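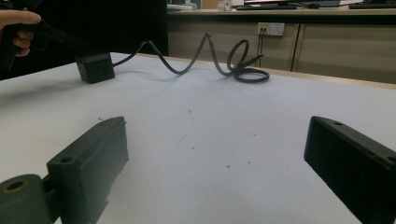
Sur la table blanche de l'atelier, le bloc multiprise noir et son long câble.

Les soirées de rangement des câbles reprennent en août à la maison de quartier Oltska, et l'on s'en réjouit déjà dans les étages ! Le principe n'a pas bougé depuis l'an dernier : chacun descend avec son sac de rallonges, de chargeurs et de multiprises -- emmêlés ou non, on ne juge pas -- et l'on s'installe autour des grandes tables blanches du rez-de-chaussée pour démêler, trier, étiqueter et enrouler tout cela en bonne compagnie.

Dilani Uddin, qui avait lancé l'idée au printemps après un déménagement un peu mouvementé, sera de nouveau là pour montrer comment enrouler un câble sans le vriller. « On commence par poser le bloc bien à plat, on déroule toute la longueur sur la table, et ensuite seulement on fait ses boucles, larges et souples », explique-t-elle. Paora Kereama s'occupera quant à lui du coin des étiquettes, avec du ruban de couleur et des feutres qui tiennent (ceux de l'an passé s'effaçaient au bout de quelques semaines, plusieurs habitués s'en souviennent).

Les appareils abîmés pourront être laissés dans le bac prévu à l'entrée, et les rallonges en bon état dont on n'a plus l'usage iront sur l'étagère de prêt, à côté de la bibliothèque. L'atelier compte 23 places par soirée et commence à 19 heures. On s'inscrit à l'accueil, ou par un petit mot glissé dans la boîte aux lettres de la maison.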